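Visit report: Hastero open day, Lollstead
2023-09-10

Attended with Toon Hoekstra and Femke Bosman. Purpose of the visit was to look at the tableware and the booth panels before Van Rooij commits to either for the spring fairs. Entry was free, with registration at the gate. The parking lot was full when we got there, so allow time for the walk from the overflow field.

## Site

Hastero occupies two halls. The first holds molding and trimming; the second holds packing, the sample rooms and the canteen. The tour covers both and lasts 67 minutes by the printed schedule. Ours ran over. Seraina Mayrhofer led the group and answered technical questions directly, including those on price.

Molding was running at reduced speed for visitors. Plates come off the press with a small amount of flash on the rim, which is trimmed in a second station. Offcuts of one color go back into the same color only. The site lists 607 active articles, of which most are lids and trays. Round plates are a small part of the catalog.

Noise in the first hall is high. Ear protection was handed out and it was needed.

## Sample rooms

Sample rooms are built from the same white and light gray panels that Hastero sells for booths. Each has a table and a selection from the catalog. We spent most of our time in the room with the pink plate, article name Flodari.

Points noted on the plate:

- Round, raised rim, flat inside. Matte surface.
- The rim is low. It will hold a slice of cake or a sandwich. I would not serve anything with a thin sauce on it.
- Dark crumbs show up clearly against the pink. For a cake stand this matters, and Femke asked about a darker color. There is one, but it has a longer lead time.
- Carton quantity is 800. Smaller lots are possible at a surcharge.

The cake came from the bakery of Ans Bosman in the village: chocolate base, white cream, strawberry, and a piece of orange-colored fruit on top. The base is dense and the slice keeps its point when moved with a server. Cream was on the soft side for a warm hall.

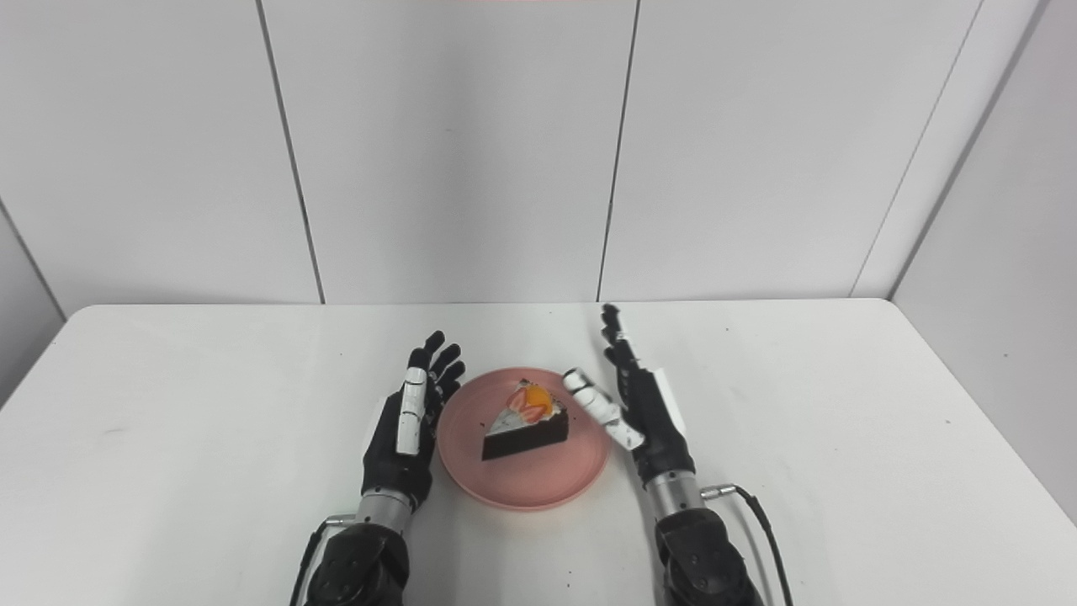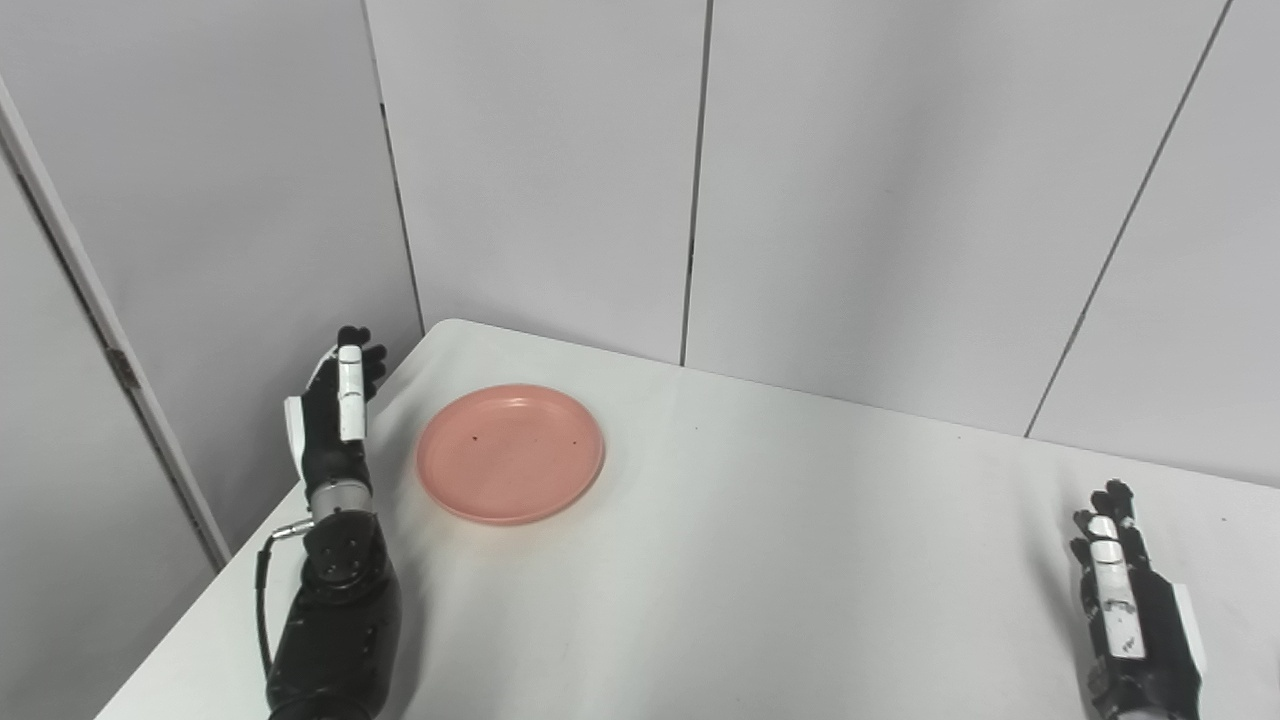

*Sample room, Hastero: the round pink plate on the white table.*

## Panels

The walls are made of upright panels with narrow joints. In the room we used, the joints read as thin dark lines against the light gray. Toon considers this acceptable for a trade fair and too visible for a showroom. A filler strip is available. We did not see it fitted.

Soft shadows fall on the white tabletop under the room lighting, and the pale walls help. For food display this is a good result, and I would copy the combination of white table and pale wall for our own stand. The drawback is cleaning. A white surface needs wiping after every serving.

Assembly time for one room was given as nearly 2 hours with a trained crew. Thijs Verhoeven, who could not attend, had asked for the weight per panel. Seraina did not have the figure at hand and will send it.

## Canteen and close

Coffee and soup in the canteen, payment by card only. The afternoon talk on recycled material repeated the brochure and can be skipped. The packing line is worth the extra walk, especially the stacking station, where sleeves are closed by hand.

## Follow-up

- Toon: request panel weights and the price of the filler strip.
- Femke: ask for one carton of Flodari in the darker color, with lead time in writing.
- Thijs: compare panel cost with the current rental contract before April.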